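Every plate has a Sunday

Katsuhiko Hoshino started collecting tableware with one soup bowl from a market stall in Waltby, and he still eats out of it. Now he runs Birine, a tiny secondhand shop with about 300 pieces on the shelves, and he'll talk about any of them for as long as your coffee lasts (mine lasted two hours!).

What I wanted to hear about was mixing. Katsuhiko is a great believer in the table where nothing matches, and he gets wonderfully worked up about it. "People come in and apologize for their cupboards," he says. "They have a peony plate, a turquoise plate, a dragon and phoenix plate with the double happiness on it, and they think they need to start over. Please don't start over! Put them all out together."
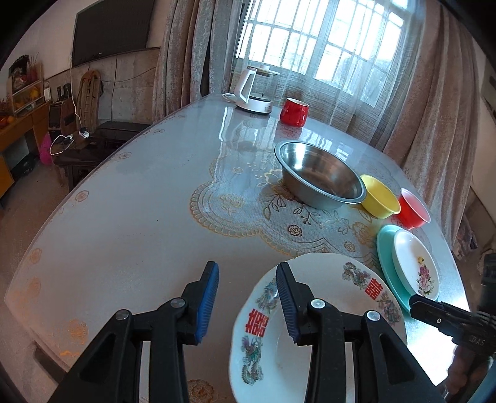 His own rule is to pick one color that keeps coming back. Red is his favorite for this, and a bowl or a mug is plenty. "Then yellow can come, turquoise can come, everybody is welcome," he says, laughing. He learned it from an aunt who fed the whole family at one round table and never owned a set of anything.

Round tables get him going too. He loves that every dish is within reach, and he loves a good lace cloth under a clear cover, because you get the pattern and you can still spill soup. "My aunt wiped hers down in May with the windows open and it looked like a party before any food came." 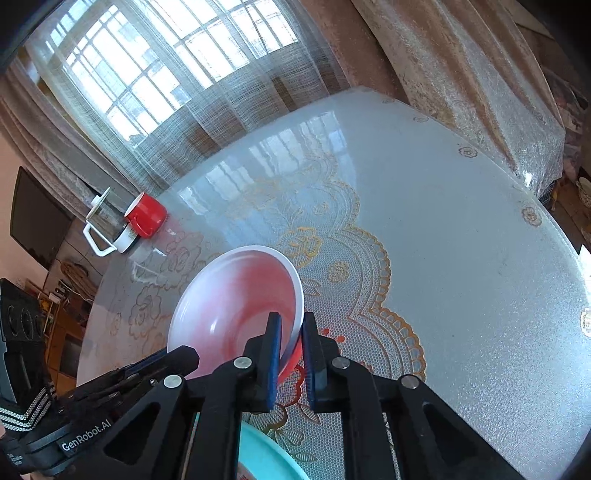
What he looks for in a bowl

Color on the inside, first of all. "You meet it as you eat," he says, and I have thought about that at every breakfast this week. After that he runs a thumb around the rim to check for chips, then taps the side and listens. He has passed on some real beauties over a dull tap, and he remembers each one. The one he still talks about was at a Kinoshita house sale, and he went back to tap it 3 times.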